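Subject: [members-travel] Re: Coach transfers and the hill road excursion, June group
From: Skovton Tours, Group Reservations
To: members-travel list

Dear members,

Thank you for the messages received since the June itinerary was circulated. The question quoted below was raised in similar terms by several subscribers, and the reply is therefore sent to the full list.

> The itinerary shows the hill road excursion leaving the hotel
> at 7:30 a.m. and the coach transfer to Hosley on the same
> afternoon. Is there time to return to the rooms in between?
> Also, is the museum entrance included in the 64 dollar
> supplement, or is it paid at the door?

Rooms must be vacated before departure on the excursion morning. The coach does not return to the hotel after lunch but continues directly to Hosley, arriving at 5:15 p.m. Suitcases will be loaded from the lobby between 6:45 and 7:15 a.m. and will remain in the hold until arrival.

The supplement of $64 per person covers the excursion coach, the local guide and lunch at the Abdel Hamid restaurant. It does not cover the museum, where tickets are sold at the entrance. Members who prefer to remain in the village during the museum visit may do so and should rejoin the coach at the lower parking area by 2:30 p.m.

Each passenger may bring one suitcase and one small bag. Food purchased at the village market may be carried on board if it is wrapped and fits under the seat. 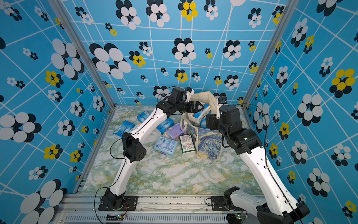 REVISED ARRANGEMENTS

1. Lunch. The restaurant requires menu choices in advance. Please reply with one selection per person (lamb, fish or vegetable) and mention any allergies in the same message.

2. Walking. The path from the upper stop to the old watchtower is 400 meters long and includes a flight of uneven steps. Members who would rather avoid it may stay on the coach, which drives down to meet the group at the lower parking area.

3. Hotel in Hosley. The group will be accommodated at the Mivivex Hotel, as stated in the original itinerary. Twin rooms are confirmed. Requests for single rooms are being handled in the order received, and a single supplement applies.

4. Balance of payment. The full price of the tour is $1,288 per person, excluding the optional excursion. Members who have paid the deposit will receive a separate statement showing the amount outstanding. Please quote booking reference 909 on all transfers.

Members who do not wish to join the excursion may travel on the direct coach to Hosley, which leaves the hotel at 1:00 p.m. Places on this service should be requested by reply to this message.

Group Reservations
Skovton Tours

Filed under: Group Travel, Excursions, Member Notices

Contact the list office | © Skovton Tours | Back to top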